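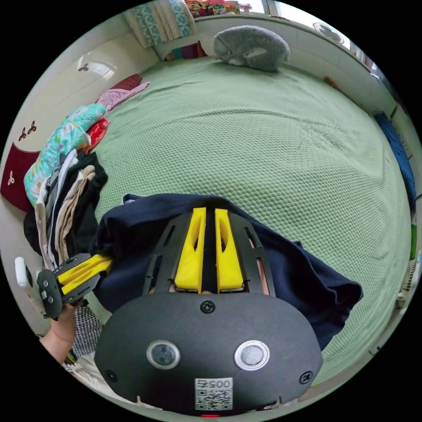 Yellow fingers on the navy garment, unit 0057. Second gripper at left.

Handheld gripper fingers on fabric: slotted vs. solid

ybrekke
Posted Thursday, 9:40 am

Looking for opinions before I order another set of fingers. We have been comparing two finger types on the handheld units, both printed by Gollomex. Type A is the yellow one with the hollow cutouts, as in the photo. Type B has the same outline with no cutouts. Same mount, same trigger travel.

Task is folding clothes on a bed, two-handed, one gripper per hand. 600 attempts total, split evenly. A failed grasp means the fabric leaves the fingers before the operator opens them. Type A failed 5 percent of the time, Type B a little under twice that. Most of the B failures were on hems and collars, where the thickness changes along the finger.

Question is whether anyone has seen A wear out. The Durnular arm we replay on closes harder than a person does, and I don't want to collect on one finger and deploy on another.

kettle_drum
Posted Thursday, 10:15 am

What closing force on the arm? Without that the comparison only tells you about hands.

We ran hollow fingers on a Durnular for most of May. They crept. After a few weeks at full force the tips no longer met when closed, and thin cotton slid straight out. Solid ones were fine.

ybrekke
Posted Thursday, 10:32 am

Arm is capped at half of rated force. I have no force reading on the handheld side, only finger width from the encoder. So yes, that part of the comparison is missing.

lboychuk
Posted Thursday, 11:05 am

I would not use the failure rate to choose. A person corrects for a bad finger without noticing. They reach deeper, they pinch twice. Check how many closes there are per fold. If B takes more closes per fold, the policy will learn the double pinch and you will be stuck with it.

Also, a bed is a soft surface. You can push the tips down into the bedding to get under an edge. On a table you can't do that, and in our tests the hollow finger buckled sideways when the tip landed first. Try both on something hard before you order.

-- Lise

kettle_drum
Posted Thursday, 11:20 am

Disagree on the table point. Buckling sideways is what you want when the tip hits something hard. A solid finger passes that load into the wrist. We cracked 2 mounts that way before we put a sheet of foam down.

lboychuk
Posted Thursday, 11:48 am

It's fine for the hardware. It's bad for the data, as the tip is then not where the tracker says it is. Offset was several millimeters on ours. On a shirt edge that's a miss.

sowah_user2
Posted Thursday, 1:10 pm

Which controller? On the Sowah the close command ramps over 180 ms by default, and the finger type matters less once you slow that down. On the Flamard there is no ramp and it slams. I'd fix that first.

ybrekke
Posted Thursday, 1:26 pm

Flamard. I didn't know the Sowah had a ramp. I can fake one in software by sending intermediate widths.

Lise, I pulled closes per fold from the encoder logs. A is 1.3, B is 1.7. So you are right that B hides some of its failures, but it moves the result further toward A.

lboychuk
Posted Thursday, 2:02 pm

On a bed, yes. Still want to see the table numbers.

kettle_drum
Posted Thursday, 2:15 pm

And measure the tip gap at zero width before and after each session. Feeler gauge is enough. If it grows, throw the fingers out.

ybrekke
Posted Thursday, 2:30 pm

Will do both. Ordering one set of each for now.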